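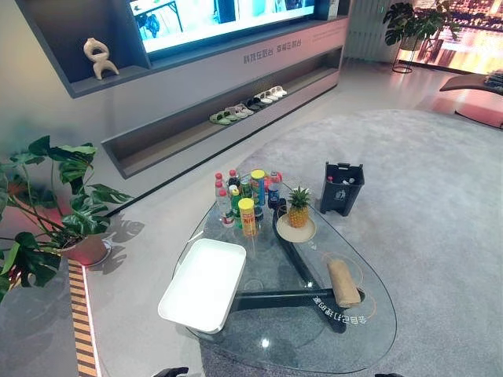 The Kandine Household Task League is a student robotics competition run each year from Pomthorpe, in which teams program a humanoid robot to do small chores in a mock living room. It is organised by the Kandine student robotics club. The club calls it a test of "everyday autonomy", a claim that has been questioned by former entrants and by at least two of its own judges.

The league grew out of a club project in which students tried to get a robot to clear a coffee table. Early rounds used a bare desk. The furnished room came later, along with a rule book that now has separate sections on drinks, footwear and soft goods.
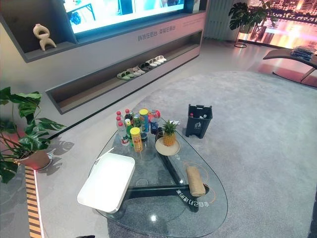 Scoring is done by task, and the best possible total in the open class is 1000 points. Points are given for picking up an object, carrying it and setting it down in the right place, with deductions for drops and for any help by hand. Critics say the list of objects flatters the robots. Bottles with red caps and a rolled beige towel are easy to tell apart from a pale carpet, and a whole pineapple on a plate is hardly what most people leave lying about. The glass tabletop is the one item that entrants agree is hard, as clear surfaces and reflections can upset depth readings. A team from the Requena class once asked for it to be covered with a cloth — the request was turned down.

The highest score published by the club is 2040, reached over a full season in the days when rounds were added together. It is still quoted in publicity beside present-day scores, although the two can't fairly be compared. The method of adding up was dropped after complaints that a team could do well simply by turning up to every round.

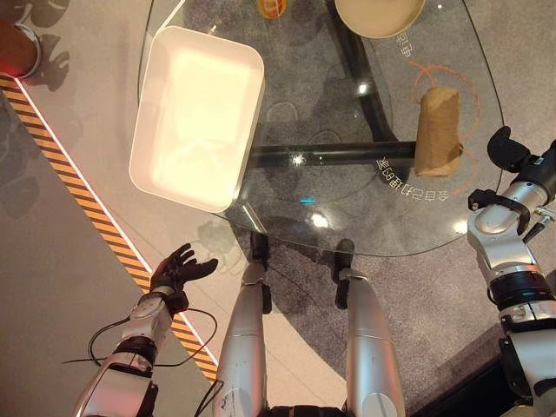
Teams may enter under either of 2 classes. In the guided class a student steers the robot from a control station, and in the open class the program must run without steering. The names have caused confusion. Several short films put out by the club show guided runs without saying so, and viewers have taken them for the robot's own work. The rule book asks for a caption on all such films. How often this is followed is disputed.

Dimia, the shared software package given to new teams, handles grasping and arm movement. It has been praised for letting beginners take part within a term. It has also been blamed for making entries look alike, with many teams changing little beyond the order of the tasks. The club's log lists 3853 practice attempts made with Dimia but does not say how many of them succeeded, and requests for that figure have not been answered.

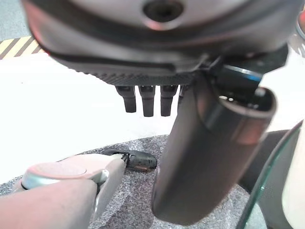

Reception and criticism

Teaching staff in Pomthorpe have mostly welcomed the league as a way of getting students to work on real machines. Doubts centre on what the results mean. The room is laid out in advance, the objects are known and the lighting is fixed, so a good score says little about how a robot would cope in an ordinary home. Supporters reply that the same is true of most student contests, and that a fixed room at least lets teams compare one run with another.

A second complaint concerns hands. Entries may use jointed fingers or simpler grippers, and both are marked on the same scale. Some entrants feel that this rewards whoever has the better equipment. The club has twice promised a separate scale, most recently at its May meeting, and has yet to publish one.

See also: Dimia (software); Requena robotics class; Pomthorpe

This page was last edited on Thursday, February 12, 2026.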